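Hand-held gripper demos: how many homes, and does the background matter?

Posted in Data and Demonstrations
Tags: gripper, demonstrations, soft objects, box packing

Lisa
Joined in March, 7 posts

I'm collecting examples for a pick and place policy using a hand-held gripper. The task is taking soft toys out of an open cardboard box and putting them back in again. So far I have 700 good episodes, all from my own flat, mostly done at the same table with the same box.

The policy does well there and badly anywhere else. It reaches for the right place, then closes too early or catches the side of the box. Should I carry on to 2,000 or so at the same table, or start again somewhere else? I would also like to know whether people tidy the room first. Mine is tidy in every episode so far and I wonder if that is part of the trouble.

3 replies, sorted by oldest

Valdovinos

Don't start again. Keep the 700 and stop adding to them. Our set for a very similar task has 2,372 episodes from 31 rooms, and the gain came from the rooms. When we trained on the same number of episodes from a few rooms only, it closed early on soft things just as yours does.

What I would do in your place:

Move after every 40 or 50 episodes. Another room in the same home counts, and so does another surface in the same room. Beds and sofas are worth having as the box sits at a slight angle and shifts when you touch it.

Change the box as well. Different heights, flaps on, flaps off. If the side of the box is what you keep catching, you need plenty of examples where one finger goes down inside close to the wall and comes out clean. Do those slowly.

Mix the toys. Long fur is harder than short fur because the edge of the toy is hard to make out, and a toy that looks big may have very little in it to hold on to. Put something stiff in with them, such as a small carton, so that the gripper has to learn to go past it.

Leave the room as you find it. We only clear away letters, screens and anything with a name on it.

Also check your gripper opening at the start of each session. Ours drifted over one long afternoon and we had to throw out most of what we had recorded.

Ero

just get more data, 700 is nothing. Also what camera are you using, mine keeps dropping frames when the light changes

Triltevberg

I agree with Valdovinos about the rooms, less so about the speed. If you do the hard ones slowly and the easy ones fast, the policy picks up two speeds and switches between them at bad moments. Pick one pace you can keep up and use it for everything.

Two more things. Record some episodes where the first grasp misses and you try again without stopping. Lisa, I suspect you have been deleting those - most people do at first - and then the policy has no idea what to do after a miss. I keep almost one in ten of that sort.

The other is where you start from. If your hand always begins above the middle of the box, vary it. Begin low, begin from the side, begin with the box half out of view. I write the starting side on a bit of paper before each batch, otherwise I drift back to the same one without noticing.

For soft toys I close until the fur is pressed flat and then a touch more, and I lift straight up until the toy is clear of the rim before moving sideways. Going sideways too soon drags the box along, and you will see that copied very faithfully later on. If the box does move, finish the episode anyway and mark it in your notes so you can leave it out if you need to.
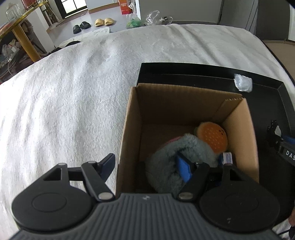
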